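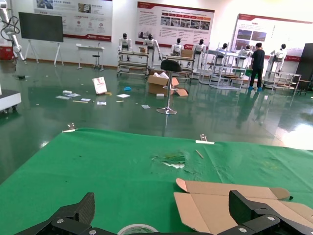
Back at the desk with tea and sore feet, so let me get this down before it leaves my head. Today was the box work again, and today was also the day Maxine Sheehan and I finally sat down over the bench rules and argued until lunch. Good argument! I like arguing with her because she writes things on the back of her hand and then has to honor them.

We have 23 rules. I counted them out loud at her, which she didn't enjoy. They grew one bad afternoon at a time, starting back when we were still on the Skodia software, and half of them only make sense if you remember the afternoon. Rule 14 says "no loose tape ends." Fine, but what's a loose end? Kanyarat Ongart reads it as any tail you can pinch, and I read it as anything that sticks to the cloth when you set the roll down. We've both been logging runs as clean under our own version since February, so that column is worth nothing. Sigh.

Clear tape is my least favorite thing in the building, by the way. You can't see the end, the fingers can't feel it, and it looks different every time the light bounces off it. Maxine wants a rule that the end gets folded over before a run starts. I said that's cheating, no customer folds the end over for you. She said a standard start is a standard start, and if I want messy starts I should write a messy start down properly and run it as its own thing. Annoyingly good point. It went in.

Then housekeeping. The Nepia sheet (we borrowed most of ours from it years ago) says clear the floor before the session, and ours says clear the floor after, and what really happens is that bits of packing pile up past the end of the table until someone gets fed up. I voted for before AND after. Kanyarat voted for a line of floor tape with nothing allowed inside it, which is easier to check at a glance, and she won. I get to lay the line tomorrow, hooray.

The cloth was the big one. It has a worn patch right near the middle, white showing through, and there are wrinkles all over. I've been fond of that patch, I use it to find my place. But Leltlow has asked for every run to be repeatable on their bench as well as ours, and they don't have my patch. So the new rule is that the cloth gets swapped at 400 runs or at the first hole, whichever comes first, with the swap written in the log. The old rule said 700 and didn't mention holes at all.

Speed limit while anyone has a hand over the table: argued, unchanged. Stop button within reach of whoever is standing there: no argument. Shoe covers: Kanyarat wants them for everybody past the door, and I grumbled and lost. People in the back among the racks now have to call out before they come forward, and we have to call back. I felt silly doing it the first time and then I stopped noticing.

We cut 2 rules entirely. One was about labeling cables on the Truka cart, which we sent back ages ago! The other nobody could explain, not even Maxine, and it's in her handwriting.

Still open: whether a box flap touching a finger at the start counts as a contact. I say no - it's just where the cardboard flopped. Maxine says the log can't tell the difference and wants a gap all the way around. I'll go through the old runs tonight, or more likely tomorrow, and see how many I'd have to throw out if she's right. Also need to buy tape. Both kinds.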